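The Sallilberg Line

1. Scope

The request came to my desk in August as a single line: grippers, table work, quantity to be confirmed. I had been purchasing officer at Sallilberg for seven years, mostly pumps and shelving, and I sent it back for a scope. The scope that returned was one paragraph long. The kitchen project needed hand-held grippers, worked by people at ordinary tables, handling ordinary dishes. The ceiling was 67 thousand dollars, tax included, and the money lapsed if it was not committed by the end of the month.

I do not buy what I have not watched in use. I took the early bus out to the flat, put on the paper overshoes they keep by the door, and was given a stool. The work was bowls and plates on a vinyl cloth held down at the table edge with a binder clip. I wrote "binder clips" on my list. Nobody had budgeted for binder clips. 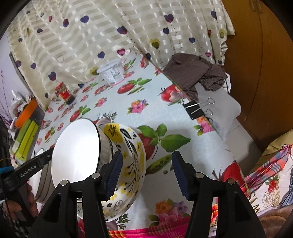
2. Units required

The scope asked for 40 grippers. I wanted to know where the figure came from and traced it back through three versions of the plan to a cell in a spreadsheet, where it had been typed by hand. No formula fed it. The person who typed it had since moved to the Wutumico office and did not remember the cell.

I worked it out again from the table. A bowl leaning on another bowl is a job for a pair, so units had to be bought by the pair. The flat ran one table in the morning and the same table in the afternoon. Other flats were planned, but only in the sense that they had colours assigned to them on a wall chart. I drew up a plan for fewer units, with spare pads, spare screws and a repair line, and left the rest of the money unassigned.

The director asked why the repair line was larger than the training line. I said that people could be shown the grip in a morning and that pads would wear for as long as there were plates. He initialled the page and asked whether the colours on the wall chart would need to change.

3. Quotations

Shetty quoted first. The price was low and the lead time was given as "normal". I asked what normal was and received a brochure.

Pivitz quoted second, at a higher price, with a parts list I could read. Every pin had a number. The pads were listed separately from the fingers, so a worn pad did not mean a new finger. I read the list twice at home, after tea, and noticed I was enjoying it.

There was one open point. Our test sheet said "lifts plate". It did not say from where, or what the plate was sitting on. At the table I had seen that a plate on top of another plate offers very little except its rim, and that everything depends on getting one pad outside it and one pad inside. I rewrote the line as "grips plate by rim, plate stacked on second plate, patterned vinyl surface" and sent it to both firms, asking each to confirm that the pads they had priced were suitable for glazed ware.

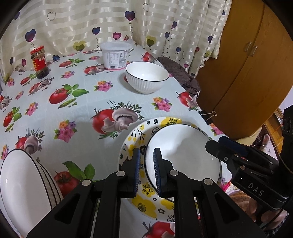

Pivitz replied at 4 in the afternoon that the pads were rated for glazed ware, that the rating assumed a clean rim, and that they would rather we budgeted for replacements every quarter than found out in the second one. They added that nobody had asked them about stacked plates before, and would we mind if they used our wording.

I said they could use it. Shetty sent the brochure again.

4. Commitment

The order went in with 2 days left in the month. I attached the scope, both quotations, the revised test line and a note on the clips, which I had bought myself from the stationer near the bus stop and did not claim. The unassigned money was taken back at midnight, as the rules provide.

The following week a new request arrived from the Wutumico office. Grippers, table work, 40. I sent it back for a scope and asked whether there was a morning bus.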